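How do you store bow ties so they don't get crushed?

Posted in Closets & Small Spaces

Subira Kimaro
Hi everyone! I sing in a community choir and our dress code is bow ties for all voices, which I love more than I can say. What started with one black one for concerts has turned into a proper little collection (velvet, dotted, a mustard one I wear far too often) and I now have 18 of them living in a shoebox. Every time I dig one out the wings are bent and the neck straps have tied themselves into one big knot. Last October I spent the whole warm-up untangling!

Mine are nearly all pre-tied with an adjustable strap and a hook. Three are self-tie. I have a shallow shelf next to the wardrobe and the inside of one closet door, and that's it. Drawers are full. I'd love something where I can see them all at once. What do you use?

Erasto Nyamweya
Oh, I'm so glad somebody asked this! Get a spinning rack, the kind shops put on a counter for keychains and earrings. I worked at a menswear place called Skornlow for years and we had one by the register, and when the shop closed I took it home, and it's still the best thing in my closet.

You want one with arms sticking out all the way round a center rod, in two levels if you can find it. Hang each tie by its strap over an arm. Pre-tied ones are perfect for this because the strap is already a loop, so you just close the hook and drop it on. Then you spin it and there's your whole collection going by!

A few things I've learned:

Fill it evenly. If you load up one side it leans, and a light wire one will go right over when you pull something off the heavy side. I put one tie on, turn it halfway, put the next one on, and keep going like that.

Shorten the straps first. A strap let out to full length dangles into the level underneath and you're back to knots. I slide mine down to the smallest setting and let them out again when I dress. 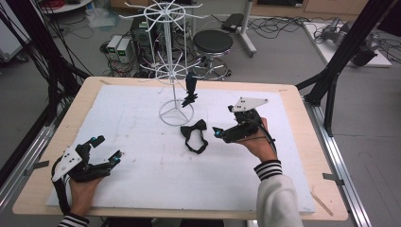
Does a rack like this work for self-tie bow ties too?

It does, as long as they're untied first. Drape each one over an arm with the two ends even, and give the upper level to these because they hang longer than a pre-tied one with the strap pulled in. If yours slide off, wrap a bit of felt or a small rubber band near the tip of the arm.

Back to your shelf, Subira. Measure the depth before you buy anything! The arms need room to swing past the wall, and a rack that can't turn all the way is a sad thing. Leave a couple of fingers of space behind it. If the shelf is slippery, a scrap of non-slip liner under the base ring stops it creeping when you spin it.

Velvet I would keep on the top level and not squeezed against its neighbors, as it marks so easily. And take them down for a dusting now and then. A soft, clean makeup brush gets right into the folds around the knot.

Mwajuma Kioko
egg cartons!! one bow tie per cup, strap tucked underneath. free and they stack. I did my son's whole wedding party that way, 9 ties, drove 700 miles with them in the trunk and every single one came out puffy. might be too small for the really big floppy ones though

Birutė Kazlauskienė
I love the spinning rack idea, but if your shelf is as shallow as mine, use the door. I put up a strip of narrow wood 54 centimeters long with a row of cup hooks screwed into it, and hung it at eye level with two screws. One tie per hook. It took me one evening, including the painting (dark green, very happy with it).

Two warnings from my own mistakes. Check that the door still closes with the ties hanging, because the wings stick out more than you think. And put the hooks a full bow width apart plus a little. I set my first row too close together and the bows overlapped, so they got creased just the same as in a box.

For bows that are already bent: hold them in the steam from a kettle for a few seconds, not too near, then shape the wings with your fingers and stuff a little tissue paper inside until they cool. It's lovely to watch them perk up! Test silk somewhere hidden first, as water drops can leave a spot.

Subira Kimaro
You are all wonderful! I measured and a small spinner will just fit if I move the hat. Door strip for the overflow, and egg cartons for the choir trip. The mustard one gets the top level.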